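I finally gave in and wrote about towels. Three of you asked after last month's item on sweaters, and Araceli Chávez stopped me in the parking lot to ask about it too, so I guess we're doing this – the brown terry ones, the fuzz they leave on everything you own, all of it!

My towels came from the Wastonell outlet about 2 years ago and they have shed from day one. I love them anyway (they're thick, they dry fast, they don't show coffee). What I don't love is pulling a black shirt out of the dryer and finding it wearing half a towel. So I've gotten into a little routine before anything gets folded. Shake it outside, lay it on a table, pick it up by a corner and look along the loops. If you see pulled threads, snip them level. Don't yank! I yanked one once and ended up with a bald stripe as long as my hand.
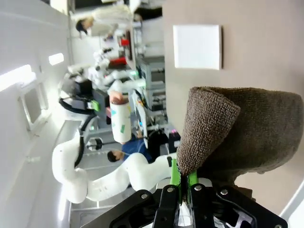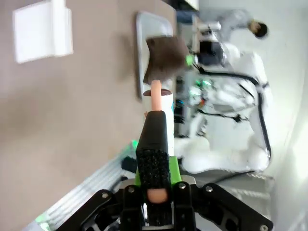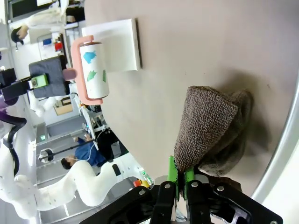
Then comes the roller. I go one way, all in the same direction, and I peel the sheet off way sooner than I used to. A sheet with scraps of thread all over it just pushes the rest around. I used to stretch each sheet until it wouldn't stick to anything, to save money, and all I saved was about a dollar and a lot of fuzz. The refills at Stostititz fit my handle fine, but bring your old roll along and compare the width, they carry two sizes and the packages look the same.

As for washing, I do towels by themselves, warm, with half the detergent the cap tells you to use. No fabric softener. Araceli swears by a cup of vinegar in the rinse and I've tried it and I can't say I noticed much, but her towels are nicer than mine, so maybe listen to her. Clean the lint screen before the load and again halfway through if they're new.

When one gets too thin for the bathroom I cut it into quarters and keep the pieces under the sink. I zigzag the edges if I'm in the mood, and mostly I'm not in the mood.

Next time I'd like to do pillowcases, and in October I'll get to the flannel sheets – if you have a brand that doesn't pill, please write in, because mine look terrible.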